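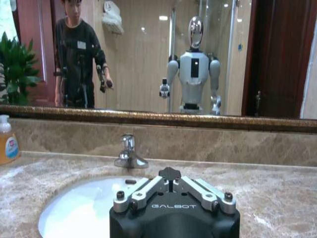 The bathroom shift

Eleri Watkins has been wiping the same marble countertop for most of the morning, and she would like it known that it was clean when she arrived.

Watkins runs collection for Dusden, a small contractor that records people steering robots through household chores and passes the recordings on to whoever is training a model. The robot has a chrome head shaped like an egg and a gripper at the end of each arm. An operator stands next to it wearing a rig on both arms, and when he raises his right forearm the robot raises its own. One attempt at one chore, start to finish, is called an episode. Dusden sells episodes.

I had asked to see a day of it after reading one too many announcements about machines that had "learned" to tidy a house. I wanted to know what the learning was made of. A good deal of it is made of people standing in bathrooms.

"The kitchen work gets all the attention," Watkins says. "Everybody wants to see it load a dishwasher. But ask people which room they'd hand over first and they say the bathroom, every time. So we do bathrooms."

This one belongs to a house rented by the month. The sink is an oval basin set into the stone, with a single-lever faucet behind it and a pump bottle of orange soap off to the side. Over the counter is a big mirror in a gold and bronze frame, and it was the mirror I wanted to talk about first. The camera near the gripper sees the sink, and then it sees the operator and the robot all over again in the glass.

Is that a problem?

"It depends who you ask," Watkins says. "One client wanted us to cover every mirror. We said, all right, are you going to cover the mirrors in your customers' homes? They went away and thought about it."

And the man in the mirror? A robot working by itself in somebody's house won't have a person in a black sweater next to it, waving his arms in time.

She takes a while over that one. "No. It won't. If I were training the thing I'd worry about it picking up on him. You could get a model that does fine as long as there's a guy standing there." Has she seen that happen? "I've heard it argued both ways. We record. We don't train. I'd like to see somebody test it properly, and I've asked."

Thirty good ones

The target for a shift is 30 accepted episodes per operator. Accepted is the word that matters, and it took me some time to get a straight account of it. An episode is thrown out if the operator stops partway, if a camera drops, or if the gripper hits the stone hard enough to make everyone flinch. Watkins also throws out what she calls wandering, where the arm drifts around while the operator works out what to do next.

I put it to her that wandering might be the most useful thing they record. A machine that only ever sees people succeed has no idea what to do when it's failing.

"You sound like Angharad," she says.

Angharad Lougher used to work with Watkins and now reviews data for Mustgate, one of the buyers. I reached her by phone that afternoon. She has been complaining about tidy episodes since April and has not run out of breath.

"They send me a beautiful set," Lougher says. "Every reach is smooth, the faucet's in the same place, the soap's in the same place. Then we put the model in a different bathroom and it reaches for where the soap was. It hasn't learned soap. It's learned that counter."

Her preference is for mess. She wants the bottle moved between attempts, the light changed, the operator swapped out. Above all she wants the fumbles kept and labeled, so that a recovery can be learned along with the reach. Of the last batch she reviewed, 134 episodes, she marked 12 as showing anything she would call a recovery.

"Twelve," she says. "And those were the ones that slipped past Eleri."

Watkins, when I read this back to her, laughed and didn't dispute it. Her answer is money. Dusden is paid per accepted episode, and the buyer writes the rules for what gets accepted. "Mustgate's own spec says complete the task without interruption. It's in their document. Angharad knows that. I'd be happy to sell her fumbles. Somebody over there has to agree to buy them."

Lougher's reply was a long sigh, and then: "Yes, fine. That's fair."

What the arms feel

The operators I spoke to had less to say about models than about shoulders. The rig isn't heavy, they agreed, but you hold your arms in front of you for long stretches, and the robot passes nothing back through the controller. You can't feel the counter. You judge by eye when the gripper has reached the bottle, and new people tend to squeeze far too hard or stop short in the air. Watkins gives them 3 days before any of their episodes count.

That gap bothered me more than the mirror did. When a person wipes a sink, the hand knows when it has met the rim. The recordings, as Dusden makes them, have pictures and joint positions and nothing for touch. Another outfit, Skallell, is said to be adding pressure sensors at the fingers. Watkins hasn't used them and wouldn't be drawn on whether they help.

"Ask me when I've had one on the arm for a month," she says. "I've been promised a lot of sensors."

I asked how many episodes it would take before a robot could clean a bathroom it had never been in. She said buyers give her a number whenever they sign a contract, and the number on the next contract is always bigger. Lougher refused to give one at all.

The lease on the house runs to 5th December. After that Dusden moves to another rental, which Watkins picked for having a worse bathroom, with a pedestal sink and no counter to speak of. She doesn't know yet where the soap will go.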